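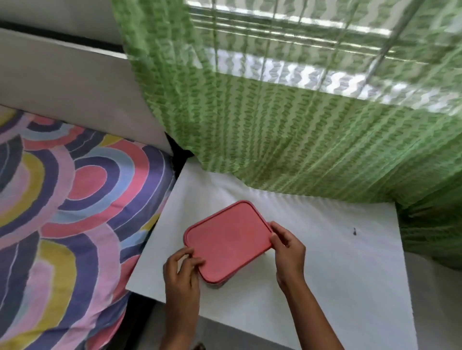
Pink-lid box on the white table, both hands on it. Wednesday.

Notes on the food boxes, carrying on from the last page. I've moved the whole business onto the white table next to the bed because the kitchen counter is full of jars again and I got tired of working around them. The table is a good height for me if I stand, slightly too low if I sit on the bed (and then I sit on that rainbow-swirl sheet and get crumbs in it, so - standing).

The pink one is the rectangular Flullby that Marilou Salazar passed on to me in August. She swears by these for rice and cut fruit. I wanted to see how it does against the two Dokers and the old Lobo, which has a lid I've never really trusted.

What I'm doing with each box is dead simple. Dry weight with the lid on, fill to the line, lid on, press all the way round starting from one corner, weigh again, then lay it on its side on a folded dish towel for 4 hours and weigh it one more time. Water only for now. Soup later, if I can face the washing up!

Pink Flullby: 2326 g full, before the towel. Afterward I got the same number, and the towel felt dry to me. I did that one twice since I didn't believe it the first time.
Doker, small: lost a bit, didn't write it down properly, redo.
Doker, large: fine, no change.
Lobo: 97 g gone. Towel soaked. Not a surprise to anyone who has carried lunch in it.

Pressing the lid matters more than I thought. If I go down the two long sides first, one corner always pops back up when I get to the last short side. Starting at a corner and working around it in one direction is much better, and I like having one hand hold the box steady while the thumb of the other goes along. Marilou does hers flat-palmed in the middle, all in one go, and says it works every time. It does not work every time for me. Maybe she has bigger hands, I should ask her to do a set while I write the numbers.

Getting them open is the other half of it. Lifting from a corner is easiest on the pink one, the rim gives you something to get hold of. On the large Doker I have to dig a nail in, and I'm going to run out of nails.

Scale: it's the Skutura and it only goes up to a bit over 2000 without complaining, supposedly, but it gave me a steady reading on the full Flullby both times. I'd still like to check it against the one in the kitchen before I trust that figure.

To do
- redo small Doker, write it down this time
- check scale
- wipe the table down first, I keep finding little specks on it
- try the pink one with something oily, and see if the lid stains
- ask Marilou if she still has the smaller size

Dish towel is on the back of the chair, please leave it there, I need the same one again tomorrow.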